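3.2 Preparation of the hand-held grippers

The grippers were checked before each recording session by Tyra Lindholm and Ashton Sutcliffe. All parts were laid out on a cloth on the laboratory floor. The jaws were inspected for play, and each cable was followed by hand from the jaw assembly to its plug. 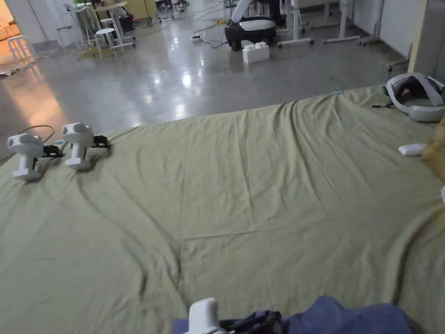

Figure 6. Grippers and headset set out on the cloth, with the mobile robot behind.

Of the 83 checks entered in the log, 25 led to a repair. Most concerned a loose jaw screw, which was removed, cleaned and refitted. Worn cables were replaced by the supervisor, Stellan Grønli. The full log is given in Appendix B.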